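Nullulo bench recordings, Dendine cabinet shop
README and data card
Last edited 5/3/22

Read this before you use the files, and read the part about people before you put a chart from them in front of a manager.

What this is

509 recordings from the assembly benches at the Dendine shop, made with a hand-held two-finger gripper that has a camera on it. The person at the bench does the job with the gripper in place of their own hand. The recordings are meant to train an arm that Kalinowski wants to place at the end of the panel line. The project is called Nullulo in all the paperwork, so the folders use that name too.

I put the set together and I also work on the floor. I was asked to write a neutral card. I have tried to be accurate, which will have to do.

What is in the folders

bench_a: panel handling, picking up and setting down
bench_b: corner work, bringing a panel to an edge and checking the fit
bench_c: hardware trays, short clips only
notes: plain text, one file per shift, written by whoever was recording
rejected: clips we pulled, with the reason in the file name

Please don't merge rejected back into the rest. It has been done once already, and the first training run came back with numbers that looked great and meant nothing.

What the work looks like

Most of bench_b is close work at corners, where two boards meet and there isn't much to look at except grain. That is hard on a model and it is hard on people too. A person solves it by running a thumb along the seam. The gripper has no thumb, so the recordings show someone doing a familiar job in an unfamiliar way, at a slower pace. Keep that in mind when you read any timing out of this set. 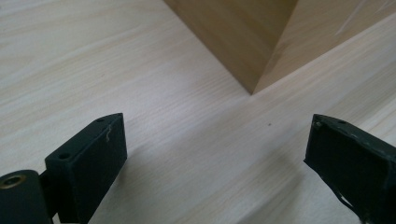

Bench_b: open fingers, an upright panel and the inside corner.

Surfaces vary more than you might expect. Finishes range from pale to fairly dark, and a soft sheen can hide the grain in one clip and bring it out in the next. Small marks and scratches were left in. We did not clean up the images, and I would argue against anyone doing it later, as the floor will not be cleaned up for the arm either.

The grippers wear. Tape gets scuffed and edges lift. We did not log the condition of the fingers for each clip, and we should have. If your model does better on one batch than another, check the fingers before you credit the model.

How it was recorded

We used 2 grippers and 3 benches. Shifts were the normal ones, with recording fitted in between orders. Each person got 24 minutes of practice before their clips counted. I thought that was too short then and I still do. The early clips from every recorder are clumsier than the late ones, and the file order will show it.

Labels were added by the recorders: task, start, end, and whether the part ended up where it was supposed to. "Good" means the person recording was satisfied with it. No gauge was used.

What it changes for people here

The pitch from Kalinowski was that the arm would take over the dull part of the job and leave the skilled part to us. Maybe so. From the bench, the line between those two is not where the slides put it. Setting a panel into a corner is dull right up until the board is a little off, and then it is the whole job — the person who has set hundreds of them knows before anyone measures.

There is also the matter of pay. Recording counted as regular hours, but the daily order target stayed where it was. Several shift notes say so in stronger words than mine. I left them in.

Nobody has told the floor what happens to the bench_b positions once the arm is running. The last written answer was that it would be looked at in August. Until there is a better answer, I would not describe this data as collected with full agreement. People agreed to record. They were not asked about the rest.

What not to use it for

Do not compare workers. The recorder codes are there so you can split the data fairly, and for no other purpose.

Do not use clip lengths to set bench targets. See above about pace.

Do not quote success rates from this set as if they came from a machine. Every clip has a person's arm behind it.

Known problems

Timestamps on bench_c drift within a shift.
Some bench_a clips end before the panel is let go.
Two note files have the same name. The longer one is correct.

Sharing

The set stays with Dendine and Kalinowski. Breltoma has asked for a copy and has not been given one. If that changes, the recorders should hear about it first — put it on the board by the time clock, since few of them read this folder.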